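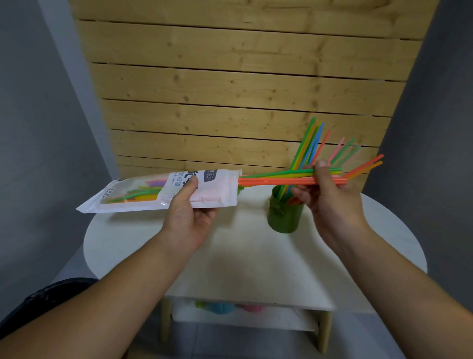

Setside Plostska: Complete Vocal Collection

Format: Compact disc, 18 discs in a rigid slipcase
Edition: Limited pressing of 2,001 numbered copies
Audio: Stereo
Language of vocals: Japanese
Language of booklet: Japanese and English
Label: Jivent

Product Description

This set brings together the opening themes, closing themes, insert songs and character songs recorded for the animated television series Setside Plostska. It also includes the full orchestral score, which was previously sold in separate volumes and has been unavailable for several years.

Songs are presented in broadcast order. Where a television-length version and a full-length version both exist, the full-length version appears in the main sequence and the shorter one is placed at the end of the same disc. Karaoke versions have been gathered on the final two discs.

The songs performed in the series by the fictional group Melis are included in their studio form. The concert performance heard in the closing episodes is supplied as a separate recording, with the spoken passages between songs retained.

Booklet

The accompanying booklet contains lyrics in Japanese, English translations, recording credits and an episode index. Translations have been revised for this edition and may differ from the subtitles on earlier home video releases. Drama tracks are not translated.

Please Note

The set does not contain any video material. The radio programme recordings issued to members of the former fan club are excluded at the request of the rights holders.

Discs are housed in card sleeves. Slight marks on the outer shrink-wrap are not regarded as a fault and do not qualify for exchange. Copy numbers are allocated at random, and requests for a particular number cannot be accepted.

Ordering and Delivery

Orders are limited to one set per customer. Copies will be dispatched from February in the order in which payment is received. Other items placed in the same basket will be held and sent together with the set unless separate delivery is selected at checkout.

Orders may be amended or cancelled until the dispatch notice has been issued. Orders placed on a Sunday are processed on the next working day.

Catalogue number: JIVENT 939
Availability: Pre-order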